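Ekano Rehearsal Rooms
Backline and Amplifier Safety Checklist
May 2020
Inspected by: Toàn Mạc
Countersigned by: Trí Triệu

1. Mains leads and plugs
Pass. All leads for the guitar and bass amplifiers were examined along their full length. One lead on the Barbier combo in Room 2 had a loose plug cover and has been replaced.

2. Valve amplifiers
Pass with comment. The rear grille of the Stistitz 100 watt head is secure. The standby switch is stiff and should be reported if it becomes worse.

3. Speaker cabinets
Action required. One castor on the Druvlow 4x12 does not lock. The cabinet must not be placed on the stage riser until the castor has been changed.

4. Speaker impedance labels
Pass. Labels are fixed to all cabinets and can be read from the front of the rack.

5. Drinks near equipment
Pass with comment. Drinks are to be poured and finished at the refreshment table. Open glasses may not be placed on amplifiers, mixers or pedal boards.

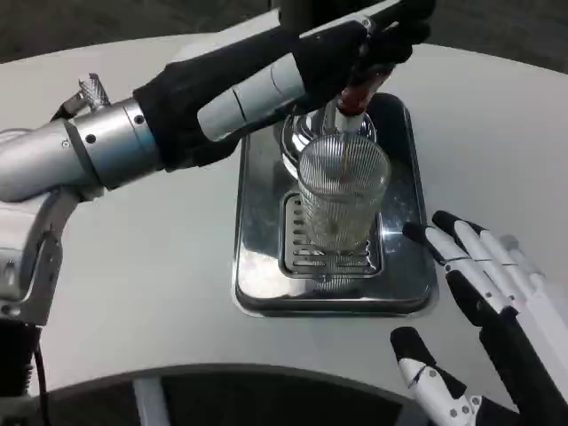

Drinks dispenser and glass

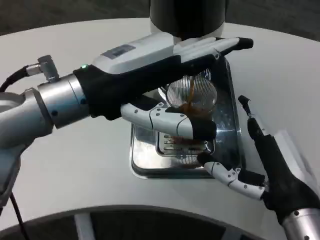

6. Earth leakage protection
Pass. The breakers in both rooms tripped correctly on test.

7. Sound levels
Pass with comment. The notice on hearing protection has faded and is to be reprinted. Ear plugs in stock: 40 pairs.

8. Storage and lifting
Pass. Heavy heads are kept on the lower shelves. Hirers are reminded that the Stistitz head is to be moved by two persons.

Outstanding: item 3. Next full inspection: October.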